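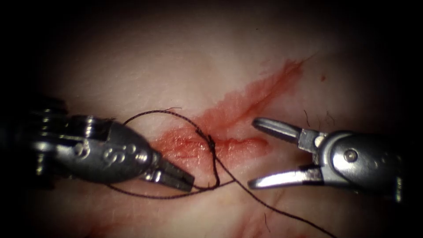 I came in to cover one August on the check-in desk and I never did hand back the badge, says Hajar Ragab, and if you like people, even the ones who are running late and cross about it, I think you would have a good time here too.

Search jobs Keyword or location Search

Passenger Service Agents, Jestau Regional Airways
Prondbridge Airport, full-time and part-time

Jestau is a small airline and we like being one. We fly 59-seat turboprops out of Prondbridge, mostly over to Tokotura and back, and a good many of the people on board are folks we've met before: nurses going home for the weekend, grandparents with too many bags, students who have left their passport in the other coat (we don't need the passport on that route, but they worry all the same). We are adding early morning and late evening departures this spring, and for that we need more friendly faces at the airport. We'd love for one of them to be yours.

The job is a mixed one. On any given shift you might check in a flight, tag bags, help a family find the right gate, board the aircraft, close the door paperwork with the crew, and then walk back to the desk and begin all over again. When the fog comes in off the river, as it likes to do in the fall, you will be the person who tells a full departure lounge that they aren't leaving yet. We won't pretend that part is fun. You will have a supervisor beside you, though, and the authority to hand out meal vouchers and rebook people on the spot without calling anybody for permission, and that makes a big difference to how those conversations go.

We use the Saber check-in system. You don't need to know it already. Training is paid, lasts four weeks and takes place here at the airport, with the last week spent working real flights next to an experienced agent. After that you'll have the same partner for your first month of shifts, so there is always someone to ask. 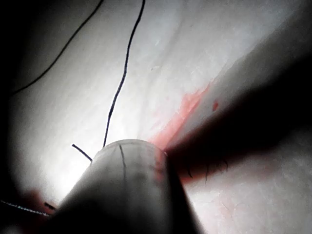
Shifts come in two patterns, and we try hard to give people the one they ask for. Earlies start at 4:30 in the morning and finish at 12:30. Lates start at 1:00 in the afternoon and finish when the last flight is in and the bags are off, usually by 9:00. Full-timers work four days on and three off. Part-timers work two or three shifts a week, and one of those falls on a weekend. Rosters go up four weeks ahead, and swaps between colleagues are fine as long as the duty desk knows.

You should be 18 or older, comfortable on your feet, and able to lift a suitcase onto a belt. You'll need to pass the standard airport background check, which can take a few weeks – please tell us early if you have lived abroad, as that can slow things down. A second language is a real help to us but we don't insist on it. Neither do we insist on airline experience. Some of our best agents came from hotels, shops, a school cafeteria and, in one case, a bowling alley.

Full-time pay is $1,576 every two weeks during training and goes up once you are signed off to work on your own. There is a $900 bonus when you complete your first year, a $400 yearly allowance for shoes and winter layers (the ramp in January is no joke), and free parking in the staff lot. After six months you and one companion can fly standby on our own routes at no charge. Health coverage begins on the first day of your second month and is open to part-timers as well.

To apply, send us a résumé and a short letter. The letter matters more to us, so don't copy one off the internet. Tell us about a time you helped somebody who was having a bad day, at work or anywhere else, and say which shift pattern you would prefer. Address it to Ottar Løken, Airport Services, Jestau Regional Airways, Prondbridge Airport, or leave it in an envelope at our check-in desk, where we will be glad to say hello.

Applications need to reach us by Friday, February 15, 2019. We answer every letter, including the ones where the answer is no, and interviews will be held at the airport over the two weeks that follow. Coffee is provided – bring your questions, and wear whatever you feel comfortable in.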